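Jutlow, 2024-04-08

**Somley's Choir opens its third island in May**

The game studio Brirnholm announces that the next large update of *Somley's Choir*, its music and creature collecting game for phones and tablets, will be released in May. The update adds a new island, a new family of creatures and a changed breeding system. It is free for all players who have the game already.

The new island is called Bjarnason. Players can open it when they reach level 48, or earlier if they have completed the song on both older islands. Bjarnason has its own melody, slower than the others and written in a minor key, and it is the first island in the game where the song changes between day and night. At night the drums go silent and the low voices take over the rhythm.
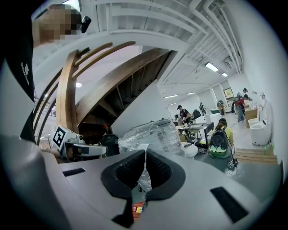
With the island come 51 new creatures. Most of them belong to a family named the Hummers, who do not sing words but hold one long note each. A Hummer placed next to a singing creature will follow its tune one octave lower. When the player moves it to another place, it needs a short time before it finds the new note - this is intended, and it can be shortened with food.

Breeding has been the part of the game about which Brirnholm receives the most letters. Until now, two parents could give any result from a long list, and the player had no means to see the list. From this update the breeding hut shows all possible eggs before the player confirms the pair. The waiting time for common eggs will be shorter. The waiting time for rare eggs stays as it is. Creatures which are in the hut on the day of the update will not be lost, and their time continues to run as before.

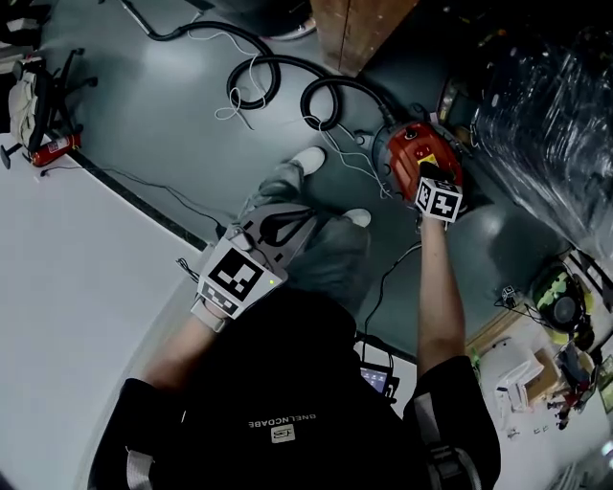 *A black jacket and a hand-held gripper with a square marker on top.*

The update also includes several smaller changes which players have asked for:

- Decorations can be turned in four directions.
- The volume of each creature can be set separately, also on the two older islands.
- Friends can visit an island while the owner is not online.
- The creature book can be sorted by element, by island or by voice.
- Coins are collected with one touch for the whole island.

The sound recordings have been renewed at the same time. The game now contains 1,385 separate voice recordings, and the oldest ones, from the first island, have been cleaned of noise. Players who prefer the old sound can keep it by choosing "First voices" in the settings menu.

Because of the new recordings the download is larger than usual, and Brirnholm recommends that players use a wireless network for it. Devices with little free space can load the islands one by one.

**Availability**

The update will be available in all countries where the game is offered today. The exact day in May will be shown on the start screen of the game one week before. The game can be played in English, Danish and German - more languages are planned, but they are not part of this update.

**About Brirnholm**

Brirnholm is an independent game studio in Jutlow. It makes music games for phones and tablets. *Somley's Choir* is its second game.

Press material, including short pieces of the Bjarnason song, can be requested from the Brirnholm press office.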